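# Sestwood Desk Top 3559

A solid wood replacement top for offices and workrooms. It ships as one piece and goes on most four-leg bases and on all Virnard lift frames. Legs are sold separately.
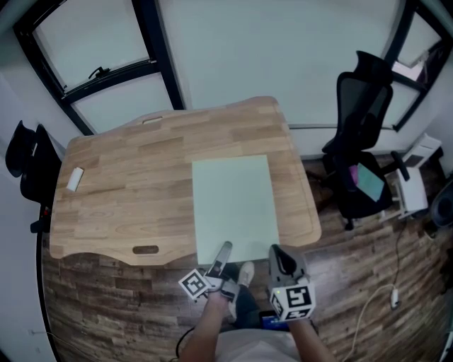
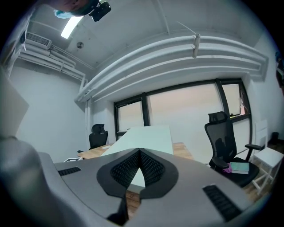 **Finish.** Every top leaves the shop with two coats of Halász hard oil. It will take a coffee ring if you leave one overnight. Light sanding and a fresh coat will remove it — do the whole surface, or the patch will show.

**Fitting.** Use the 5 slotted brackets in the bag. The slots let the wood move between summer and winter, so don't overtighten them. Pilot holes are not drilled, as bases vary. Stop your drill at half the thickness of the top.

**Weight.** 29 kg without packaging. Two people should carry it up stairs.

**Care**

- Wipe with a damp cloth, then a dry one
- No bleach or glass cleaner
- Re-oil once a year, twice near a radiator

**Delivery.** Orders placed by July 24, 2024 go out with the current batch. The next batch is due at the end of August. Delivery to the curb is included; carrying it indoors costs $40.

The Atau cable tray fits underneath but needs its own screws. For odd sizes, write to Brian Simiyu in the workshop with a sketch and your measurements in inches.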